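Hard drive bays, caddies and cable order

2022-04-21

The tower from the Drasville office has been used as a parts donor since February, and I finally wrote down the order I work in. Filippos Gkikas asked for it twice, so he can consider this his copy.

Case on its side, panel off, mains lead out. I hold the power button for 8 seconds before touching the board. Then the drive. These caddies are blue plastic rails that wrap around a 3.5-inch disk, with a tab at one end to pull on. The data and power connectors sit next to each other on the short edge of the disk, and on the cheaper cables the latch is the first thing to fail. Press it fully, pull straight, no rocking.

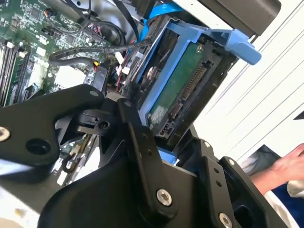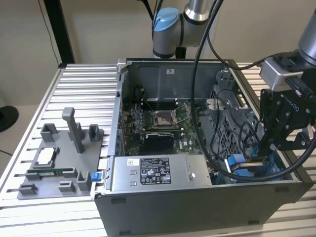

Cable routing matters more than I used to think. A flat SATA cable will take a curve but does not like a fold, and I have thrown away two that were creased at the plug. Both gave read errors on a disk that tested clean with a new cable. The disk in question was an old Qaisi unit with 2186 reallocated sectors, so I blamed it first. Wrong, at least for those errors. It went in the scrap box anyway.

Memory comes out after the disk, then the processor. Lift the retention lever all the way before reaching for the chip. I put both into a tray with cut-outs. A bare chip on a bench ends up upside down sooner or later.

Refitting is the same list backward. The spare caddies from Suralau fit but are tight on the left rail, and a light pass with 4000 grit paper fixed it. Next is the power supply, where I still need the pinout.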